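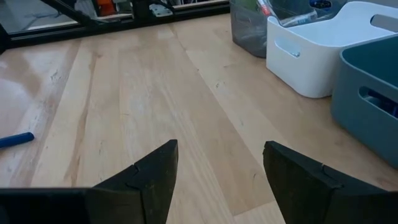

作業ノート 4月24日(月) グリッパ指の保持力低下と手首カメラの再調整

先週からの続き。アームは床置き作業の設定のまま。対象は床に置いたペン類、搬送先は棚の手前の収納ボックス。制御ボードの名前は引き続きWustico、アーム本体はLandauと書く。ファームは3月の版から変えていない。

1. 現状

・指は黒の2本、先端上縁にV字の切り欠きが各1か所。縁に擦れが出ている。床に当てているのは主に下降時なので、下降終端の高さを見直す必要がある。
・手首カメラの画角には指先が両方入る。左右の切り欠きがほぼ同じ高さに見えるので、カメラの回転ずれは当面無視してよいと判断。
・床は明るい色の長い板張り。板の継ぎ目が画像内で斜めに走り、輪郭抽出にかなり効いてしまう。木目の濃い筋と節も同様。
・画像左側に床の照り返しあり。ここに青い円筒(マーカーかペン)がかかると輪郭が片側だけ欠けることがある。

2. 閉じ側の電流制限

Mabuzaから、閉じ切った後に指がわずかに戻るとの指摘。こちらでも再現した。無負荷で閉、保持、開を繰り返し、保持区間の位置偏差を記録。制限値400 mAでは保持に入ってから偏差が増え続け、途中で飽和する。制限値を上げると戻りは消えるが、モータケースの温度上昇が気になる。温度センサはまだ付けていないので、連続保持は避けること。

対応案
案A 制限値は400 mAのまま、閉指令の目標位置をさらに内側へ寄せる。
案B 保持に入ったら位置制御から電流制御へ切り替える。

案Bが筋だが、Wustico側の切り替え時に指令が一周期抜ける。抜けた周期で指が開き方向へ動くかどうかは未確認。先に案Aで回し、案Bは別ブランチで検討する。

3. 下降終端の高さ

これまでは床面を一つの平面として扱い、四隅の接触点から求めた値を使っていた。作業域の奥で指先が床に触れる音がしたので測り直した。奥側が手前より3 mm高い。床の傾きか、アーム台の傾きかは切り分けていない。水準器を台に当てると気泡が片寄るため、台の可能性が高い。

とりあえずの処置として、終端高さに余裕を4 mm足した。この値だと細いペンは指の下端に近いところで挟むことになり、持ち上げ時に回る。太いマーカーなら問題なし。台の下にシムを入れてから余裕を元に戻す。シム材は工具箱の二段目、ラベルは「Kiltville」の方。

4. 認識側

青の抽出はHSVで閾値処理。ペンだけなら安定する。問題はボックスの中身で、白いボックスには丸い青いものが見え、青緑がかった灰色のボックスは取っ手穴の奥に青い中身がのぞく。どちらも候補に残る。手前の床領域だけをマスクする方法で除外したが、ボックスを動かすとマスクも引き直しになる。

奥には反射する面のある黒い枠があり、そこにもぼけた色が出る。上端近くのオレンジの小さいものは、色相の下限を誤って広げたときに候補へ入った。閾値を戻して消えた。反射面については、画像左上を固定で除外する。

マスクの座標は設定ファイルに直書きしてある。Vasconcelosの校正スクリプトを通すと上書きされるので、校正の前に必ず退避。先月これで一度消している。

5. 把持姿勢

ペンの長軸を最小外接矩形から取り、指の開閉方向がそれに直交するように手首を回す。端が画角の外に出ている場合、矩形の中心が見えている側へずれ、長手方向の端寄りを掴みに行く。左端で切れている対象については、次の手順に変更した。

(1) 矩形が画像の縁に接しているかを判定する。
(2) 接していれば把持に進まず、縁の方向へカメラを平行移動する。
(3) 再取得し、矩形が縁から離れたことを確認する。
(4) 離れなければ移動量を半分にして一度だけ再試行し、だめなら停止する。

移動中の画像は使わない。ロールシャッタの歪みで長軸角が振れる。停止後の待ちは固定値で入れてあるが、アームの振動が残る姿勢ではまだ足りないと思われる。関節速度を見て判定する方式に変えたい。

6. 配線

Harasymが手首カメラのUSBケーブルを前腕の外側へ回してくれた。以前の取り回しでは手首を正方向いっぱいに回すとコネクタに力がかかり、映像が落ちていた。変更後は可動範囲の端まで回しても落ちない。ただし肘を畳んだ姿勢でケーブルが余り、指の側へ垂れる。結束バンドをもう一か所追加。きつく締めないこと。

グリッパの電源線は今回触っていない。コネクタの圧着が怪しいのは中央の一本で、引くと少し動く。圧着工具を返却してもらい次第やり直す。

7. 未解決

・保持中の戻りが指側のたわみか、ギアのバックラッシか不明。ダイヤルゲージを指先に当てて見る。
・縁の擦れが進んだ場合の交換指。CADは旧版のままで、切り欠きの深さが現物と合っていない。現物を採寸して図面を直すのが先。
・透ける灰色のボックスは縁が検出できず、投入位置を手入力している。口の縁にテープを貼るか検討。
・非常停止後の復帰でグリッパだけ原点が飛ぶ。再現条件はまだ絞れていない。ログは毎回残すこと。

8. 次回

台のシム入れ、床面の再測定、余裕の差し戻しの順。再測定が済むまで細いペンの把持試験はしない。案Bのブランチには無負荷の試験だけ流してよい。Mabuzaは切り替え周期の指令値をオシロではなくログ側で先に見てほしい。時刻は制御ボード側のカウンタに揃えてある。

停止時の電源断は、グリッパ、アーム、カメラの順。逆にするとWusticoが再起動待ちに入る。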